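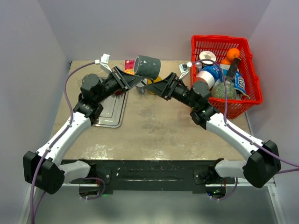

Two Arms, One Cup: our build at the Kumcombe shared workshop

Student project report
April 15, 2020
Print this page | E-mail this page
12 comments | 26 shares

What I set out to do

I wanted two arms to work together on ordinary kitchen clutter, and I wanted to build the whole thing in a shared workshop with hand tools and a borrowed drill press. The cup job is the one I ended up spending most of my time on. Both grippers go in under a cup, tips nearly touching, and the cup lies on its side above them. It sounds like nothing! It took me most of the spring term.

The project is called Imrie (after the street I was living on when I drew the first sketch, no deeper meaning than that).

The frame and the table

Both arms bolt to one black metal beam along the front of the table, each on its own mounting plate. My first version had each arm on a separate stand and I really don't recommend it. Every time somebody leaned on the bench one stand shifted a hair and the other didn't, and I'd spend the evening measuring again. With one beam they at least move together.

The tabletop is tatty. It has scuffs all over and the front edge is worn whitish in patches, and I kept meaning to resurface it but then I'd have had to take everything off, so I left it.

Cables

I lost a whole weekend to cables. The purple ones run from the connector blocks above the grippers, down the forearms and across the elbows, with two small ties on each forearm. I'd started with more ties than that, all pulled tight, very neat, and the first time an elbow bent properly it yanked a plug clean out. So now there's slack, and the cable swings out in a big loop up near the gripper. It looks messier and I've stopped caring. The only annoyance is that the right-hand loop hangs over the basket, so I have to watch it when that arm goes in low.

Things to pick up

I went through my own cupboards for these, plus a rummage at the Drandalport market. There's a red plastic basket with a couple of oranges, a melon with a netted skin and a bright blue snack packet in it, among other bits. On the table itself I keep mugs (one grey, one yellow) and a shiny metal tray. The tray was a pain from the start, shiny things just are, and I had to move my desk lamp twice before the position readings settled down.

The melon is only there for looks so far. It's too heavy for me to trust the fingers with it.

How the cup runs went

I did 82 runs in total, all with the same dark grey cup. The first 20 were with one arm only, so I'd have something to compare with, and most of those ended with the cup rolling off towards the back. With both arms things got a lot better once I slowed the left one down. Before that it always arrived first and gave the cup a shove.

The other big help was longer fingers. The first set I printed were stubby and the wrists got in each other's way before the tips could meet. The long angular ones leave enough room for both hands under one cup, just about.

Still to sort out

The wiring under the beam needs a proper tidy and some covers over the openings. I'd also like to write the timing part again from scratch, as it's mostly numbers I found by trial and error, and a couple of them I can't explain any more. My supervisor at Skiltport has asked for a version that pours from one mug to another by July, so the timing will have to come first and the covers can wait.

If you're building something similar, the parts list and my finger drawings are in the workshop's shared folder under Imrie. Use the second set of drawings, the first set has a screw hole in the wrong place.

Print this page | E-mail this page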